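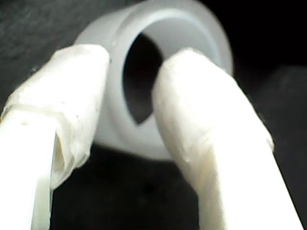 Two white gripper fingers in front of a translucent ring-shaped piece.

Pettigrew Memorial Coverage Set

Data card and README

Summary

The Pettigrew Memorial Coverage Set is a collection of local news stories about funerals, vigils and public memorials in Pettigrew and the towns next to it. It holds 2,983 stories from nine outlets: six weekly papers, two radio station websites and one TV station website. Each row is one version of one story. A story that was updated during the day has one row per saved version, linked by story_id. There are 2,453 separate stories once versions are grouped.

The set was put together to study how local reporters write about a death in the first week, and how the wording changes between the first version and the last.

What is in the folder

stories.csv - one row per version, all text fields
events.csv - one row per memorial, vigil or service
outlets.csv - short names, type and town of each outlet
labels_hand.csv - hand labels for 1,000 rows
codebook.txt - what each label means, with borderline cases
CHANGES.txt - list of fixes by version

All files are UTF-8. Line breaks inside story text are kept as \n. Open stories.csv with a real CSV reader. Spreadsheet programs tend to turn version numbers into dates.

Main fields

story_id: shared by all versions of a story.
version: starts at 1. A gap means a version was announced on the page but we did not get a copy.
outlet: short name, see outlets.csv.
headline: as published, including typos.
update_note: the line that says a story was updated, if there was one. Often empty even when the text changed.
body: full text without bylines, ads or related links.
event_id: points to events.csv. Blank if the story covers a death but no gathering.
speaker_type: family, friend, clergy, official, police, coworker, other. More than one is allowed, separated by semicolons.

How the stories were collected

Outlets sent us their own archives where they had them. Five did. For the rest we saved pages by script every three hours, from 6 a.m. to midnight. Anything that was posted and replaced inside one of those gaps is missing, and overnight changes are thin for the same reason. Dilitz Radio took its site down for a redesign partway through, and its stories from July are incomplete.

Wire stories are left out, even when a local paper ran them on the front page. A local story with a few wire paragraphs in it stays in.

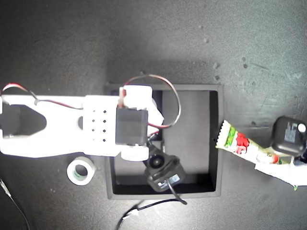 Fiorella Fontana wrote after the first release that the three-hour gap was too long for the TV station, where a headline could change twice before lunch, and that "version 1" should not be read as the first thing the public saw. She is right on both counts. The codebook now says "first saved version" wherever it used to say "first version." The field name is the same so that old scripts keep working.

Labels

The hand labels were done in Multisik by two readers working apart. They met on Sunday evenings to settle the rows where they differed. Both original labels are kept in labels_hand.csv next to the settled one, in the columns reader_a, reader_b and final.

The label that gave the most trouble was tribute_word. It marks a story that uses words like "hero" or "beloved" in the reporter's own voice. If the word is inside a quote, the label is 0. If it is in the headline with no quote marks and only a speaker's quote backs it up in the body, the label is 1. Readers disagreed on headlines more than on body text.

Names and privacy

Names of people who died are kept, as they were public in every outlet. Names of children are replaced with [CHILD]. Home addresses are replaced with [ADDRESS], including in stories where the paper printed the full street number. Names of mourners who were not speaking in an official role are replaced with [MOURNER] plus a number that stays the same within a story.

Families can ask for a story to be removed. Removed rows are deleted in the next version and listed in CHANGES.txt by story_id only.
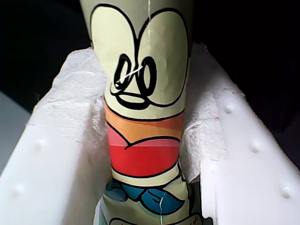

Damián Esquivel asked whether the name replacement could be undone by searching for the quotes, and yes, in many cases it can. The stories are still online and a long quote will lead back to the page. Please do not use the set to look for or contact mourners. The terms of use rule it out.

Known problems

Radio stories are short and often have no speaker at all.
Spanish-language notices in the Lulolico Weekly are in the set but were not hand labeled.
Some services moved to a new time or church after the story ran. events.csv has the place and time as last reported.
Photo captions were dropped along with the photos.

Terms

Free for research and teaching. Story text belongs to the outlets and may not be republished in full. Send corrections with the story_id and version, and include a page link if the story is still up.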